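26 Jul 2022
Core description, Pralldale section, continued

Today I laid out the boxes from 400 to 437 m and started again from the bottom, as the notes from March stop in the middle of a sandstone and I could not find where exactly. The lowest box was labeled upside down. I corrected the arrow with red marker, please do not turn it back.

Lower part: dark gray mudstone, very fine, breaks in thin plates. Some small shells on the bedding planes, flattened, I think Lingula but I want to see them under the binocular. Above this the silt increases slowly and the first ripples come. The top of the cycle is a pale buff sandstone, fine-grained, with roots. The contact to the next mudstone is sharp. 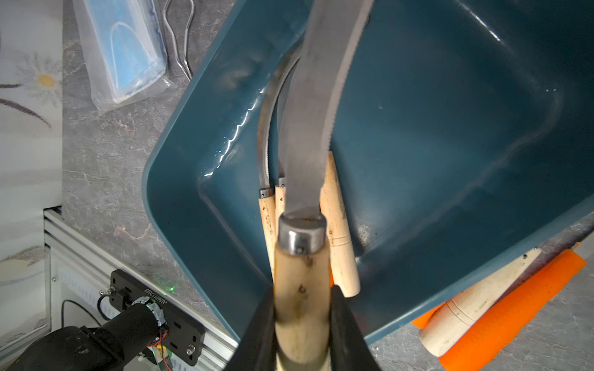
The second cycle is similar but thinner, and the mudstone has no shells at all. I found siderite nodules instead, brown on the outside and gray inside. One was cut by the saw, so I took the half for a polished section. Bag 3, shelf by the window.

The gamma log from Dultska does not fit with the boxes. If I move the core down, the sandstone top agrees well, but then the thin coal is on the wrong side of the peak. Maybe a piece of core is missing – the ends in the box at 421 do not match when I put them together. To check with the driller's sheets.

Acid test on the buff sandstone: weak reaction, only on powder. So more likely dolomite cement, not calcite. In the Tolentino report it is written calcite for the same interval, I don't know from which sample.

To do: print the log again at 1:2000 for the correlation panel, order small bags, wash the sieves.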